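9/10/22

Back in the room with my shoes off and my badge still on. I noticed the badge in the elevator mirror, along with a smear of date paste on the lapel. The man next to me had the same smear in the same place, so I think we had been at the same tray.

Day one of the conference, then. I should write down what I learned about regional procurement while it's fresh, and I will, right after I write down the food.

Breakfast was supposed to be at the hotel. I had paid for it, or work had, and there was a card on the pillow telling me so. But the shuttle left before the restaurant opened, so what I got was a paper bag from the front desk with a croissant, a green apple and a yogurt. No spoon. I ate the yogurt on the shuttle by folding the lid into a sort of scoop, across the aisle from a woman in a very good suit who watched the whole operation and then, when she thought I'd finished looking, did the same with hers.

Registration was in the big hall and the line went past the Prosent stand twice. Prosent is paying for the coffee this year and wants you to know it. Their name was on the cups, on the napkins, on the sleeves around the cups, and dusted in cocoa on the foam of anything with foam. I had two. The first was thin and scalding. The second was fine, but by then I couldn't taste anything, so maybe they were the same.

Opening session: a man with a headset mic told us the future was arriving faster than we thought. It arrived eighteen minutes late and had trouble with its slides. I took a page of notes and I can read maybe half of it. There is one line, underlined, that says "ask who pays for the bridge," and I have no memory of a bridge.

Then the mid-morning break, and here I have to be fair, because it was wonderful. Little round breads with za'atar, still warm from somewhere. White cheese rolled in black seeds. Cucumbers cut the long way and standing up in a glass like pencils. A bowl of fat green olives that were bitter in the right way. I went in with a plan, one plate, small, and came out with a napkin folded around three extra breads in my jacket pocket. One is on the nightstand right now. It has gone hard and I'm going to eat it anyway.

I skipped the panel on shared data and sat in the corridor answering email. From the corridor you could smell lunch being put together, and I answered very little.

Lunch was Abu Hammour, the caterer, who I had never heard of and whose card I now have in my wallet. They did a lamb and rice dish in pans so wide that two people had to carry each one. Fried almonds on top, and raisins, and under the rice, stuck to the pan, a crust that the regulars clearly knew about. I didn't know about it. I watched people ahead of me asking for it in low voices, the way you'd ask for a better table, and by the time I reached the front it was gone. Tomorrow I will ask for it in a low voice.

There was a salad too. I took some so I'd have been seen taking some.

I made the mistake of sitting at a table by the Skillier people. They sell training courses and they don't stop at lunch. I was told, over a plate of excellent rice, that I was a "mid-journey learner." I said I was a mid-lunch eater, which got nothing at all, and I still think it deserved a little something. The fellow nearest me had eaten only the almonds off the top of his plate and was pushing the rest to the side, and I had real trouble following what he said about certificates.

Dessert was on a separate table at the far end, guarded by tall flower arrangements. Pistachio things in syrup, a cold milk pudding with rose water, and a chocolate cake that had been put there for the Americans. I had the pudding. Then I had the cake, out of loyalty. The cake tasted like every conference cake I've ever eaten, going all the way back to the one in June, when I swore I'd stop coming to these. The pudding I'd cross a street for. 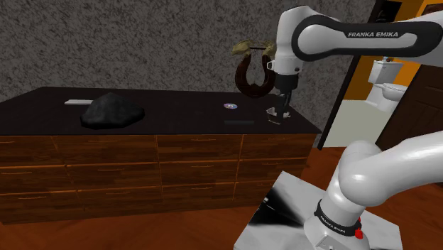
After that the afternoon was a lost cause. I sat through the session on water pricing with my eyes open, and I want that recorded. Somebody asked a question that lasted longer than the talk. The room had been chilled to the point where people were wearing the free tote bags across their knees - mine has Nollow printed on it, whatever Nollow is. I looked in the bag to find out and there was a pen, a mint, and a booklet I've already lost.

The four o'clock break was a letdown after all that. Supermarket cookies on a silver tray, which fooled me for one bite. But there was mint tea, strong and much too sweet, poured from a height by a young man who never once looked at the glass. I held mine for the warmth mostly. The woman in the very good suit was there, and we nodded to each other like people who had been through the yogurt together. She told me the falafel is tomorrow. She said it with such seriousness that I wrote it in my notebook, under the bridge.

Reception on the terrace in the evening. I'd told myself no more food, just a drink and some useful talk. The talk was useful for as long as it took the first tray to come around. Tiny lamb pies, pinched at the corners. Something with eggplant and pomegranate on a piece of toast too big for one bite and too small for two, so that everybody over there was talking with a hand under their chin. I met a person from the ministry whose opinion I really do need on the permits, and I met her with my mouth full. She waited very kindly. I swallowed too early and then had to be quiet for a while longer. I'll write to her next week and hope she remembers the email better than the meeting.

The date paste came last, piped into little pastry cups, and that's the lapel accounted for. I've been at it with a wet washcloth and now it's a bigger, paler smear. The other jacket is the one with the missing button. I'll have to wear that and keep my arm across it.

Room service menu is on the desk and I've been reading it, for pleasure only. A club sandwich costs what I'd pay for a decent pair of shoes. There's a "light bites" page with nothing light on it. I did look in the minibar, and I did take out the salted cashews and hold them, and I put them back. They're on some kind of sensor, so I may have bought them already.

Things for tomorrow. Get to the hall early and eat the bag breakfast there (bring a spoon - I took one from the terrace and I'm not proud). Find the room for the permits session, which I think is on the second floor. Call home before the morning break and not during it. Ask about the crust. Wear the looser pants.

I still haven't written anything about procurement. The notes are in the tote bag, under the mint. I'll do them on the plane.

Bread's gone. It was better than I expected, a bit like a cracker. There are crumbs all the way down the bed now and I'm going to sleep on the other side.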